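Print this page | E-mail this page

Ticket 257: Herkthorpe wartime courier papers, catalog record and page text do not agree

Status: open
Queue: Collections content, Gratalwood reading room
Last updated: November

Reported problem

A reader wrote in to say that our web page on the Herkthorpe courier network gives it 66 agents, while the finding aid for the same papers lists far fewer. The reader wanted to know which one to cite. My answer so far is neither.

First look, 9:40 a.m.

Pulled the page text and the finding aid side by side. The page says the network "ran 66 agents across the harbor district and passed hundreds of messages to London." There is no footnote. The finding aid describes 4 boxes, and the word "agent" does not appear in it once. It talks about correspondents, some of them paid and some not, and a few who may have been the same person writing under a second name.

I searched the old page versions to see when the number came in. It was there in the earliest copy we kept, so it wasn't a typo from the site move, which was my first guess.

Second look, 11:15 a.m.

The source seems to be the Dekker memoir, chapter 6. I reread it. The author claims to have been recruited in a hotel bar, handed a suitcase radio, and put in charge of "sixty-six brave souls." I would like to believe it. It is also a book written two decades after the war by a man who wanted to sell a book, and the hotel he names had been closed for repairs during the months he says he was drinking in it. The repair bills are in our own Box 2.

That doesn't make the whole memoir false. The code name Hedach turns up in it, and it also turns up in two letters in Box 3 that he could not have seen when he wrote. So something went on. I just don't see how we get from two letters to a spy ring with a payroll.
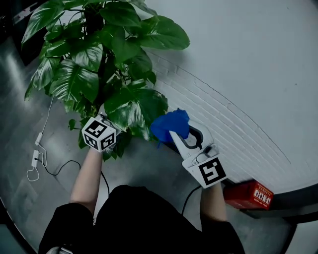

Tried the payroll next. There is an account book in Box 4 that a past exhibit label calls "the network's secret ledger." I went through it page by page. The entries are for rope, lamp oil, coal and herring. The label writer decided that "herring" was code for messages, and maybe so, but the amounts rise and fall with the herring season and the sums are what herring cost. Sometimes a ledger full of fish belongs to a fish dealer. I have asked for the label to be pulled until somebody can show me otherwise.

Reply from web team, pasted in

"Page is one of our most visited. Can we keep the number and add 'reportedly'?"

My response: I'd rather not. "Reportedly" makes it sound as if several people reported it. One man did, and he got the hotel wrong. If we want the number on the page, it needs his book named right next to it in the same sentence.

Third look, 2:30 p.m.

Checked the claim about hundreds of messages. The memoir doesn't say this. The finding aid doesn't either. The only place I can find it, apart from our page, is a travel article about Herkthorpe, and the article credits our page. I have seen this loop before and it is a pain to undo, as the next writer will find two sources and think the matter is settled.

Also checked whether London ever confirmed the name Hedach. We have a photocopied letter that says yes. It has no letterhead, no reference number and no signature, and the person who gave it to us could not say where the original was. I've marked it "unverified" in the record. It was marked "confirmed" before, with no note on who confirmed it or how.

Changes made

Finding aid: left alone, apart from the status of the photocopied letter.
Web page: draft edit saved, not published. The 66 now sits in a sentence naming the Dekker memoir. "Hundreds of messages" is removed. "Spy ring" is changed to "group of correspondents," which the web team will not like.
Exhibit label: request sent, no reply yet.

Still open

Need someone to compare the handwriting in the two Hedach letters. To me they look like two different hands, but I'm no expert and the scans are poor. Need the originals out of Box 3 and on a table under a decent lamp.

Reader has been told the number is under review and was sent the box list. Please don't close this ticket on the strength of the draft edit. It was closed that way last time, and the draft was never published.

Print this page | E-mail this page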